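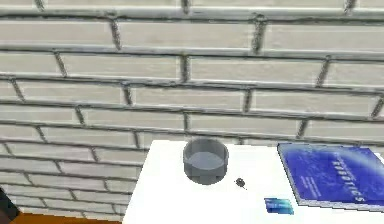
Features > Workshop > Machines

Setting up the Prillo cell, twice

Half six in the morning, Skasex works, back corner of the building. Azadeh Khosravi has her coat on still. One screen shows the practice table: white top, brick wall, grey pot, blue book with ROBOTICS down the cover. The other shows a column of numbers she doesn't like.

The Prillo is a small arm, six joints, bolted to a steel plate near the loading door. It moves little parts out of trays and into pots. Before it does any of that on the real bench it does it on the screen. Every job, every time. Her rule.

"People want to go straight to the metal," she says. "Then they bend something."

The simulated table came with the software and she has never tidied it up. White brick, fine. The book stays because a big flat thing is useful, the arm has to learn to leave it alone. The pot is the target. The rest gets moved about between runs.

First job today, the zero. Joint four has been drifting since March and the arm comes in low on the left. Not by much. Enough to clip a rim. So: power off, brake on, cover off (four screws, one always sticks), wipe the old grease, line up the two marks, cover back. Power on. Home it. Check. She does this without looking at the manual, which is under a mug.

Then the camera. The real one, above the bench, gets knocked by the door when a delivery comes in. She has a printed sheet of squares for it, gone soft at the corners. Sheet down flat, take the readings, compare, nudge, again. The bracket is from Ansari and she is not a fan. Slips. She has put a rubber washer behind it and so far that holds.

Back to the screen. A run is 100 picks with the parts scattered somewhere new each time. She watches the first few and then does not watch, goes and does the air line instead. There is a hiss at the second fitting. Cut, square off, push back in, listen. Gone.

The log sits at 192 hours since the last full service. Joltness, who supply the gearboxes, get a copy of it every month. Khosravi keeps her own as well, in pencil, in a notebook with a bulldog clip. Odd noises, mostly. "Click on the way up, not down." "Smell?" Nothing after that one.

Run finished, two misses. Both near the book. She drops the approach speed on that side, lifts the path a touch, saves it as version 734 and starts again. No misses. Nobody cheers, its ten past nine and the others have only just got the kettle on.

Then it goes to the real arm, at quarter speed, her hand on the stop button the whole way. Down, close, up, across. Part in the pot. She lets it do a few more before she takes teh coat off.

Service is due next week. Belt, grease, the sticking screw. She has a new screw in her pocket already.

Comments

gearhead_lou: We have the same bracket. Washer trick works, use a thick one.

Pat M: Which grease though? Article doesn't say and it matters on those joints.

wetherby: Quarter speed with a hand on the stop, good. Seen too many skip that.

Pat M: Also four screws on that cover? Ours has five.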